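Prundham Technical Institute
Robot Cell Maintenance, Handout 4: Checking the hands and the wrist
Revised November 25, 2018

Today we continue with the Mivholm cell. Please read Handout 3 first, because the stop procedure is not repeated in these notes.

1. Start position

Bring both arms forward over the table at low speed. The program is called Stasel and it is on the first page of the pendant. When the arms have stopped, press the hold button and wait for the lamp. Look then at the cables on the floor. A cable must have enough slack for the full reach of the arm, but it must not lie under the base.
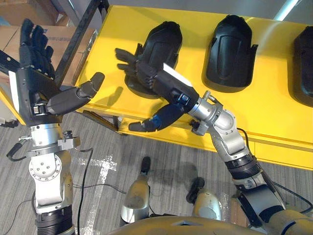 Figure 1. Both hands at the yellow table, with the black moulded parts in a row.

2. Hands

Look at each finger from the side and from the front. If the covering is worn at a fingertip, write it in the log book with the name of the finger. We do not repair coverings in this course. Inspection is every 200 hours, and the full service is every 400 hours.

3. Gripper on the wrist

The gripper is easier to check from below. Use a hand lamp and keep your head outside the marked area.

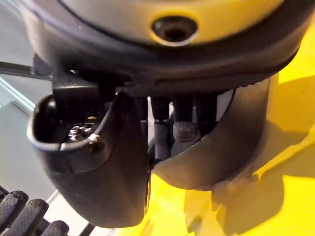

First check the bolt and nut which hold the finger. Try them with the small wrench, only by hand force. If a bolt turns, take it out, clean the thread and put in a new one (part 826 in the Uniyal catalogue). Do not use the old nut again. After this, open and close the gripper slowly and listen for any scraping noise.

4. For the log book

Hours on the counter, your initials, colour of the tag. Leave the tag on the cell until the instructor has signed.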